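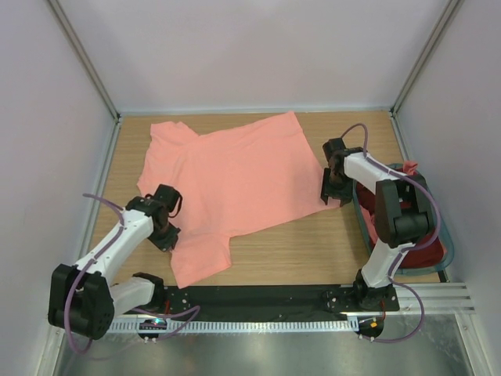
Sundura Garment Care
Folding Tables and Finishing Area — Monthly Inspection Checklist
Site: Dorkurby
Inspected by: Dewanti Siregar
Date: December 5, 2023

Mark each line OK, FIX or N/A. Write a comment for every FIX. A comment on an OK line is optional but helps the next person.

1. TABLES AND WORK SURFACES

1.1 Tops clean and free of lint, wax and label glue — OK
1.2 No splinters, raised grain or chipped corners that could snag knit fabric — FIX
Comment: Table by the back door has a rough spot on the long side. I ran a scrap of jersey over it and it caught twice. Sand and reseal. Use the steam table until then.
1.3 Tables stand level and do not rock — OK
1.4 Edges clear, nothing hanging into the walkway — OK
Comment: Shirts hanging a little over the front of the table are fine during folding. Bedsheets are not, they reach the floor.
1.5 Working height suits the people using it — OK

2. TRAYS AND BINS

2.1 Plastic trays free of cracks and sharp edges — FIX
Comment: Two trays from the Khoo order have split handles. Pulled and put by the trash. Do not tape them.
2.2 Darks and reds kept apart from light colors until checked for dye transfer — OK
Comment: White cloth test done on the reds before folding. No color came off.
2.3 Trays not filled above the rim — OK
2.4 Full trays under 30 pounds — OK
Comment: Heaviest one on the scale was 22.
2.5 Empty trays stacked no more than 5 high — FIX
Comment: Stack next to the sink was taller than that and leaning. Restacked during the inspection. Same comment as last month.

3. GARMENTS WAITING TO BE FOLDED

3.1 Fully dry before they reach the table — OK
3.2 Pockets checked, pins and tags removed — FIX
Comment: Found a straight pin in a collar from the Vastwood uniforms. Pins go in the jar, not on the table and not in your sleeve.
3.3 T-shirts smoothed out before the first fold, sleeves pulled clear of the body — OK
Comment: Soft wrinkles are acceptable on cotton tees. Anything with a hard crease goes back to steam.
3.4 Nothing left on the floor — OK

4. FLOOR AND WALKWAYS

4.1 Walkways at least 30 inches wide — OK
4.2 Floor dry, mats flat — FIX
Comment: Mat at the washer end curls up at one corner. Flip it over for now. If it still curls, order a new one.
4.3 No cords across the walkway — OK
4.4 Exit door opens all the way — OK
Comment: A rolling rack was parked near it but not blocking. Please keep racks on the other wall.

5. STEAM AND HEAT

5.1 Steamer hose without cracks or leaks — OK
5.2 Iron returned to its rest when not in hand — OK
5.3 Room temperature under 80 — OK
Comment: 65 at the start of the shift. People were wearing sweaters, so watch for loose cuffs around the press.
5.4 Lint screen cleaned and initialed — FIX
Comment: Screen was clean, log was not initialed. It takes both.

6. LIGHTING AND FIRST AID

6.1 All lights over the tables working — OK
6.2 First aid kit stocked — FIX
Comment: Low on small bandages and no burn gel at all. Burn gel is the one we use most. Added to the supply order.
6.3 Extinguisher tag current — OK
Comment: Tag runs out in February. Call for service before then.

OPEN ITEMS

1.2 table edge — sand and reseal
2.1 trays — replace
2.5 tray stacks — talk to both shifts
3.2 pins — remind the sorting side
4.2 mat — flip, then replace if needed
5.4 lint log — initial every time
6.2 burn gel and bandages — ordered

Write the date next to each item when it is done and leave the sheet on the clipboard by the time clock — do not take it home.

Signed: D. Siregar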